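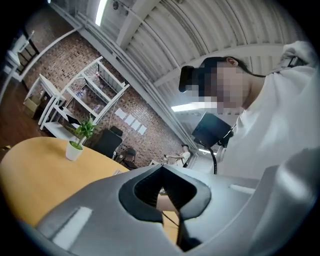
Figure 3. Camera view from the hand unit at the round table.

3. Comparing Two Hand Units

Use this section when you have a Havwood unit and a Nilitz unit on loan and need to choose one for your bench. Run both on the same table, with the same operator.

3.1 Before you start

1. Charge both units fully. Do not run either one from the charger during a trial.
2. Wipe the lens with the dry cloth from the kit.
3. Open Plenier on the bench computer and start a new session. Type the unit name in the first field and the operator's name in the second.
4. Set the frame limit to 1000 for each trial. Plenier stops the trial at the limit.

Note: The wide lens takes in a lot of the room, including ceiling lights. Leave the exposure locked after step 4. If you unlock it, start the session over.

3.2 Checking the view

1. Hold the unit over the table at working height, with the jaws pointing down.
2. Check that the V-shaped opening shows in the lower half of the picture and that its dark rim is in focus.
3. Look for glare on the gray shell. Pale streaks on the shell are normal. Glare inside the opening is a fault; turn the unit until it clears.
4. Save one still and label it with the unit name.
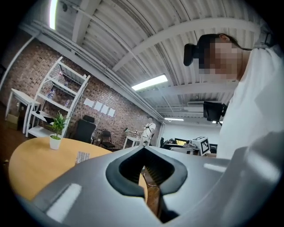
Figure 4. View with the operator leaning in. The barcode-like card on the table is just left of the shell's upper edge.

5. Lean in as you would during a pick and save a second still. The table should stay partly in view.

Caution: Keep hair, sleeves and cords clear of the jaws. They close with full force when the trigger is pulled past the stop.

3.3 Running the trial

1. Do 40 picks with the first unit, then rest your wrist for 2 minutes.
2. Repeat with the other unit. Do not change the pick order.
3. Export both sessions to the Barredo folder.

Note: Ramil Malabanan ran the July trials with the trigger spring at its factory setting. Jennylyn Layug used the softer spring - do not mix the two sets of results.

If Plenier reports dropped frames, replace the cable and repeat the whole trial. See section 5 for cable part numbers.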